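Hamex Household Research

Call for participants: the Firnano laundry diary

We are looking for 80 households in and near Tendthorpe to keep a diary of their washing for four weeks. You write down what you wash, when you wash it and how you dry it. Each household that completes the diary will be paid £100.

The diary follows on from a postal survey we ran in April. We sent out 2,441 forms and had 1,092 back. The answers told us a lot about what people own and how often they think they do a wash. They told us much less about the ordinary decisions: whether a jumper goes in after one wearing or four, who empties the machine, what happens to wet clothes when it rains all week. A good number of people wrote these things in the margins, and the diary is our way of asking properly. You do not need to have filled in the survey to apply.

Who can take part

You can apply if you are 18 or over, live within the Tendthorpe bus area and expect to be at home for most of the four weeks. A weekend away is fine. A fortnight's holiday is not, but tell us your dates and we may be able to start you later.

You can live alone, with family or in a shared house. In a shared house we need at least one person to keep the diary and everyone else to agree to it. They can put in their own loads or leave it to you.

You do not need a washing machine at home. We would like to hear from people who use a launderette, a relative's machine or the shared one in their building, as well as those who wash by hand. Homes with a baby, homes with someone who works in a uniform and homes without any outside space were all thin on the ground in the survey replies, so please apply if that is you.

We cannot take people who work for a maker or seller of washing machines or washing powder, or anyone who lives with them.

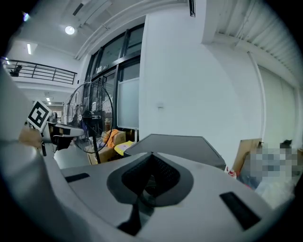 What you will be asked to do

Come to an introductory meeting, which lasts an hour and a half. Carola Lenz will go through the diary and you can fill in a practice page. You will be given the diary, a hanging scale and a prepaid envelope.

Keep the diary for 28 days. There is one line per load: date, time, weight before washing, programme, temperature and spin speed if you know it, and where the load was dried. Hand washing has its own page at the back. If you miss a load, write "missed" and carry on. Please don't fill it in from memory a week later.

Keep washing the way you usually do. We are not marking anyone. If you run a half load at 60 degrees every night, that is what we want to see on the page.

Talk to us by phone at the end of week two. The call takes ten minutes or so and is mostly to catch problems with the diary.

Post the diary back, then come to a closing interview or have it by phone. This takes up to 45 minutes and is recorded if you agree.

Where the meetings are held

Introductory meetings and interviews take place at Ibarra House in Tendthorpe. The floor is level throughout once you are in. There is parking for two cars at the side, and the number of spaces on the street depends on the time of day. Children are welcome, but there is no one to look after them during the meeting.
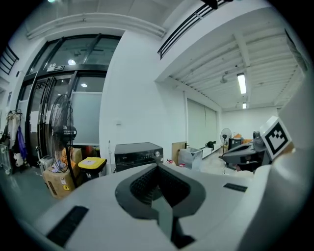 Ibarra House: the glass doors and the standing fan.

If you cannot get to Ibarra House, Anqi Zheng can do the introduction at your home. Say so on the form. Home visits are limited to Tendthorpe itself and the villages on the number 6 bus.

Payment and expenses

The £100 is paid by bank transfer in two parts: £40 when we have your diary and £60 after the closing interview. If you leave before the end we pay for the full weeks you have done. Bus fares to Ibarra House are refunded on the day, so bring the ticket. We do not pay for water, electricity or powder.

The payment is per household and not per person. How you split it is up to you. If you receive benefits, please check whether it needs to be declared; Delia Gallardo can send you a letter saying what it was for.

What happens to the information

Your name and address are kept apart from your diary, which carries a number only. Recordings are deleted once they have been typed up. We may quote from your interview in the report but will leave out anything that could point to you. You can withdraw up to the day the report goes to print, and you do not have to give a reason.

Some questions that came up after the survey: we do not need to know what particular garments you own, underwear can be written down as "smalls", and we do not look inside your machine.

For a first go at sorting and loading, it helps to have the basket beside the washing machine and the scale hung from a door handle nearby.

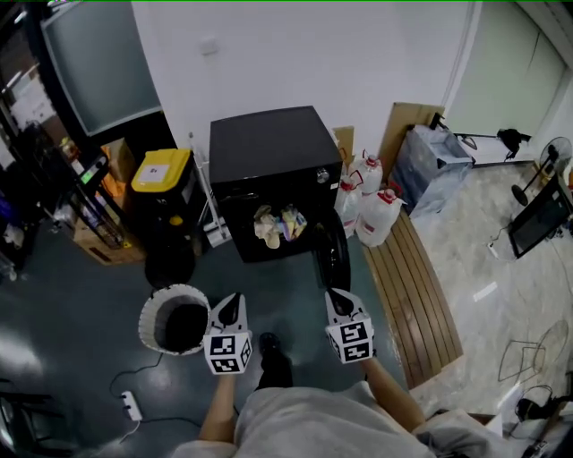 How to apply

Ask for a form by post or pick one up from the desk at Ibarra House. It is two sides of A4. Send it back to Celeste Vergara, Firnano Diary, Hamex Household Research, Ibarra House, Tendthorpe.

Forms must reach us by 15 July 2024. We will write to everyone, including those we cannot place. If more than 80 suitable households apply, we choose so as to get a mix of household sizes and drying arrangements, and keep a short reserve list.

Questions about the research itself should go to Jouko Jääskeläinen, who is leading the study, at the same address.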